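June, gone eleven at night

Water bill came. 354 for the half year, and a cheerful leaflet from Gostus telling me I could cut it by nearly 40 per cent if I washed less, washed cooler and "listened to my clothes". I have listened to my clothes. They smell of the bus.

I don't believe the 40 per cent. Where does it come from? There's a tiny star next to it, and the star leads to a line saying results vary. I dare say they do. Zhiqiang Song at work swears by a 25-minute wash and says his shirts come out the same as ever. I've sat next to his shirts and I'm keeping an open mind.
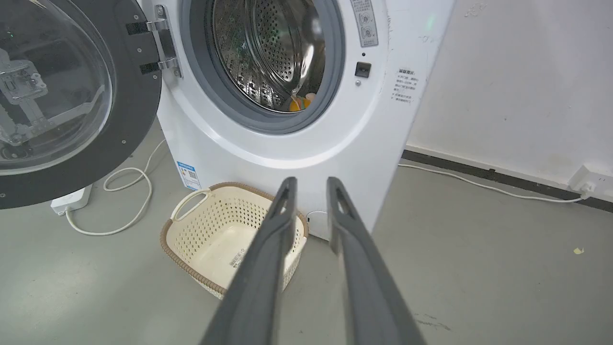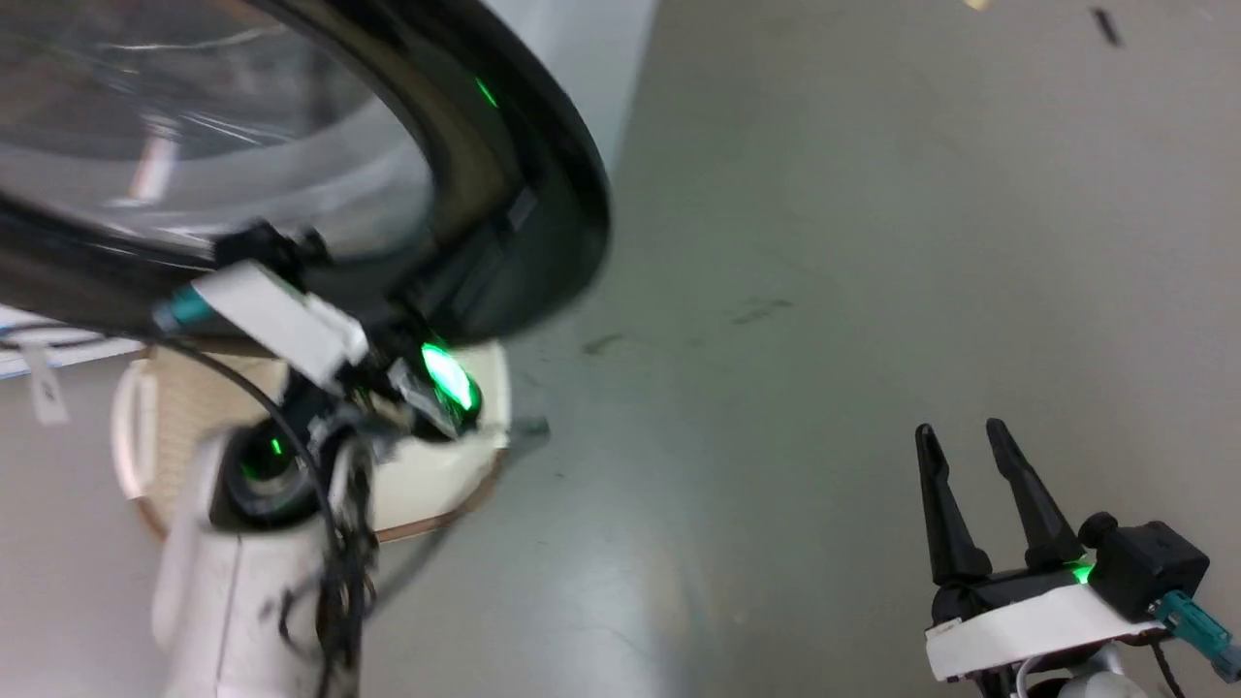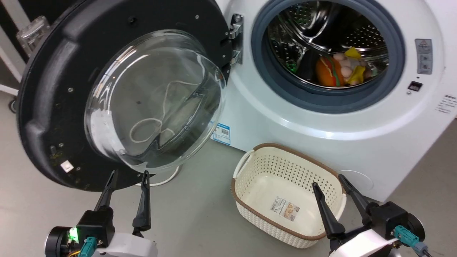 The other half of the leaflet was about Tetow powder, which is sold in Masthorpe market and is meant to work at any temperature at all. Mansour's had it on the counter for a while, then stopped, and the girl there only shrugged when I asked. I bought a box of the ordinary stuff and a bag of pegs.

Read the meter before tea and again just now. Hardly moved, so I can't blame a leak, which I had rather hoped to do. Perhaps it's the baths. I'm not giving up the baths for a leaflet -- not with my knee.

Will ring them tomorrow and ask about the star. Must also find the blue towel, pay the window man, and write back to Masthorpe library about the book they say I've got.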